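The basket rule, one month in

10/11/26

So I have kept a basket rule going for a whole month and I need to brag a little. The rule is that anything small and homeless goes in a basket, and when the basket is full I have to deal with it before anything else gets added. I stole it from a decluttering newsletter called Tralgate that I had been deleting unread for ages (sorry, Tralgate).

What got me going was the junk drawer. I dumped the whole thing out one evening in November and counted, because I wanted the shame – 27 pens! Six of them wrote. There was also a roll of stamps, a Condori shower hook still in its packet, and a key that fits no door I own.

I do like a woven basket for this. Plastic bins make everything look like a garage, and the deep fabric ones swallow things whole. A wide, open one with sloping sides lets me see what's in it, and a plain white table shows me what isn't. A green ball, a red cube, a red cylinder, that kind of stuff is just what I mean by small and homeless.

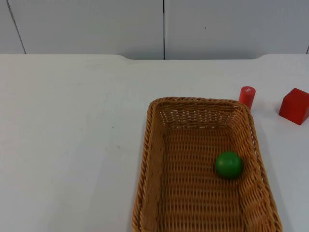
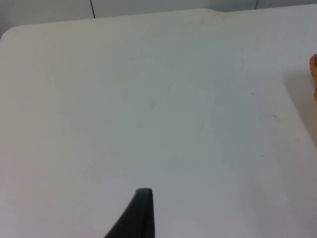
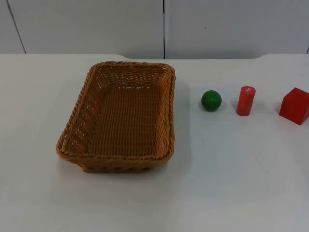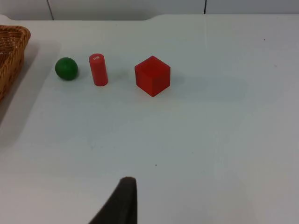 Anyway, the drawer. I put back scissors, tape, the good pens and a tape measure, and that was it. The batteries moved to a Tatska tin on the shelf by the back door, which I'm weirdly proud of. I did try the Sekex drawer dividers too and sent them back. They slid every time I pulled the drawer open, and I ended up with one big pile in the corner and a lot of empty little rooms.

Next up is the hall closet, and I'm dreading it. There's a bag in there of cords for things we no longer have, plus gloves, so many single gloves. I'm giving it one basket at a time and stopping when dinner's ready.

If you have a good trick for gloves, leave me a comment. I've tried clothespins and they end up all over the floor.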